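Planning for a kitchen arm: questions we get before anyone signs anything

Flamulex buyer notes, updated June 2025

Do we need an arm at all?

Maybe not. Ask what the job costs you now, in hours, and who would do it if the arm sat idle for a month. If you can't answer that, keep your money until October and ask again.

The vendor's demo looked great. Isn't that enough?

No. Demos are run on the vendor's doors, with the vendor's staff standing by. Ask for 30 tries in a row in your kitchen, on your cabinets, and write down every one that needed a hand. Cheung and Brikach both send out nice videos. Neither one tells you much about your own hinges.

What should we measure first?

Reach, and the clutter within it. Handles are slim, counters stick out, and anything long the gripper holds has to clear both. A white arm with a black gripper closed on a long black bar, right by a cabinet door and over the front of the counter, is a good picture of how tight it gets.
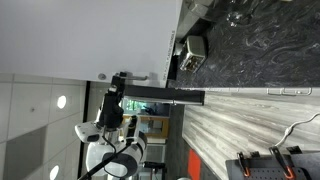 How much should we set aside beyond the arm?

More than the quote says. We put $2000 on its own line for grippers, clamps, mounts and cables, and we have never given any back. Stone counters and glossy doors scratch, so price a repair too – vendors won't bring it up.

Is the service plan worth it?

Sometimes. The Clommont plan we were offered promised a reply in 4 hours. A reply is an email. Get the time to a working arm in writing, or treat the plan as a phone number you pay for.

How long until it earns its keep?

Be wary of any answer under 10 months. Ivana Jara keeps our cost sheet and will send a blank copy if you ask. Fill in the training hours before you fill in the savings.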